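Setting and Clearing a Table With Placemats

A placemat saves the table from scratches and saves you from washing a tablecloth after every meal. It also slides, curls, traps crumbs and holds on to grease. These notes cover woven and striped mats in particular, along with the wide-rimmed plates and bowls many people set on them.

Before you put anything down

Wipe the table and dry it. A mat laid on a damp table can mark a waxed or oiled finish, and grit under a mat scratches when the mat gets pushed back and forth. Use a cloth wrung out in warm water with one drop of dish soap, then a second cloth with plain water, then a dry one. On a white table, look across the top from a low angle toward a window or lamp. Smears that are hidden from straight above show up clearly that way.

If you use a white cloth or a sheet of paper to cover the table, smooth it from the middle out toward the edges. Small ripples in a cloth can be taken out on the table with a steamer or a barely damp hand. Do not iron a cloth on a finished table, even with a towel underneath. Heat goes through more layers than you would think and leaves a cloudy patch.

Paper should be taped on the underside of the table with painter's tape. Regular clear tape leaves gum that has to be rubbed off with cooking oil and then washed.

Laying the mats

Put a mat at each place before you bring out any dishes. The long edge goes parallel to the edge of the table, a finger's width in from it. If the mat hangs over the edge, a sleeve will catch it sooner or later. On a round table, set the mats so that the middle of each one faces the chair and let the inside corners fall where they fall. Overlapping them makes a bump that tips glasses.

Striped mats show every crooked placement. Line up one stripe with the table edge, stand back, and fix the ones that are off. If the stripes run the short way on some mats and the long way on others, sort them before you start.

Mats that have been stored rolled will curl at the ends. Roll them the other way for a few minutes, then lay them flat under a stack of heavy books overnight. Woven vinyl mats relax faster in a warm room. Cotton ones can be dampened and pressed.

To stop a mat from sliding on a smooth top, cut a piece of rubbery shelf liner a little smaller than the mat and lay it underneath. It does not need glue. Test the liner on a hidden part of the table for a day first, as some kinds stick to lacquer.

Plates and bowls with wide rims

Wide-rimmed plates take up more room than their food does. Measure across the whole plate before you buy mats to go with it. There should be mat showing on both sides, with room for the fork and knife. If there is not, put the flatware on a folded napkin, or buy bigger mats.

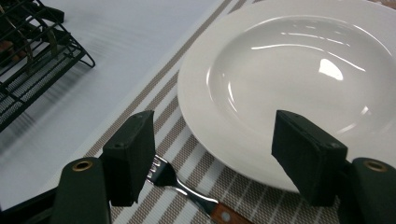
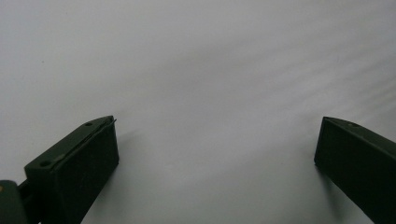 Page last changed: 11 Dec 2021

White glazed plates show water spots and dried-on rinse marks as soon as a lamp is over them. Hold the plate by the rim, with a dry cloth between your hand and the plate, and buff the well first and the rim last. A flour sack towel or an old cotton dish towel works better than terry cloth, which sheds lint. Paper towels are fine if you are out of clean cloths.

Gray marks in the bottom of a white plate are usually metal from forks and knives, left on top of the glaze. Make a paste of baking soda and water, rub it on with a soft cloth, and rinse. If the marks stay, use a cream cleanser made for ceramics, such as the one Sarent sells in the squeeze bottle. Rub lightly and wash the plate well afterward. Do not use steel wool. It adds more marks of the same kind.

Plates with a flat rim chip at the rim. When you stack them, put a paper plate or a circle of felt between each pair. Keep the stack low. I stop at 9, and I would stop sooner on a shelf above my head.

Lift a wide bowl from underneath with both hands when it is full. Carrying it by the rim puts your thumbs in the soup.

Cleaning woven mats

Crumbs settle into the weave and do not come out with a wipe. Take the mat outside or hold it over the sink and tap the back with your hand. Then turn it over and brush along the stripes with a dry vegetable brush, and brush again across them. The rougher bands hold more crumbs than the smooth ones, so spend the most time there.

For woven vinyl:

Fill the tub or a large sink with a few inches of lukewarm water.
Add a squirt of dish soap.
Lay the mats in flat and leave them for 3 minutes.
Brush both sides.
Rinse under the tap and stand them on edge in a dish rack.

Hot water makes some vinyl mats wavy for good. So does the drying cycle of a dishwasher. I lost 2 that way and kept them for under the dog's water bowl.

For cotton or linen, check the label. Most can go in a cold wash on gentle. Wash them with nothing that has a zipper. Pull them square while they are wet, since they dry in whatever shape you leave them. Iron on the back. If a brown or red stripe is new, wash the mat by itself the first time with a white rag in the water, and look at the rag when you are done. If it picked up color, wash the mats alone until it comes out clean.

Paper and straw mats should only be wiped with a cloth that is nearly dry. Water swells them and they never lie flat again.

Common stains

Grease: cover with cornstarch, leave it for an hour, brush it off, then use dish soap on a damp sponge.

Tomato sauce: scrape, then rinse from the back with cold water. On white bands, follow with a little white vinegar. Drying in the sun helps with what is left.

Coffee and tea: soak in cool water with a spoonful of baking soda.

Candle wax: put the mat in the freezer in a plastic bag until the wax is hard, then crack it off. Do not iron wax out of vinyl.

Turmeric or curry: get to it the same day. After that it is mostly a matter of sun and patience. It may fade without leaving completely.

Small marks on a white surface

A single dark speck on a white table or cloth can be dust, a crumb, a burn or a nick. Blow on it first. If it stays, touch it with a damp cotton swab. Press down and lift. Rubbing a bit of pepper or ash into white cloth turns a dot into a streak. On a hard top, a plastic card held flat will lift dried food without scratching.

If it turns out to be a nick in a painted top, clean it, let it dry fully, and fill it with touch-up paint on the end of a toothpick. Use less than you think. Two thin coats a day apart look better than one thick one. Wongsuwan makes a touch-up pen in three whites, and it is worth trying the color on the underside before you choose.

Storing mats between meals

Flat is best. A wide, shallow drawer will do, or the top of the plate shelf. If drawers are short, clip the mats at one end with a pants hanger and put the hanger in a closet. Use the kind with padded clips, or fold a scrap of cloth over the edge so the clips do not leave dents.

Mats must be dry all the way through before they go in a drawer. The seam around the edge dries last. Feel it with your fingers. If it is cool to the touch, leave the mat out for the evening.

I go through ours in February and pull the ones with loose threads. A loose thread on a woven vinyl mat can be trimmed close and held with a dot of clear fabric glue. On cotton, work the thread through to the back with a blunt needle and tie it off.

A note from a reader

Duván Cuadros wrote in to say that he cuts his shelf liner in one long strip and runs it down the table under a whole row of mats. He says it takes less time than cutting a piece for each place and that the strip rolls up in a kitchen drawer. I tried it on our table and it works if all the chairs are on straight sides. It does not help with the ends, where I still use a separate piece.

See also: Getting Water Rings Off a Table; Ironing Napkins; Washing Plates With a Gold Edge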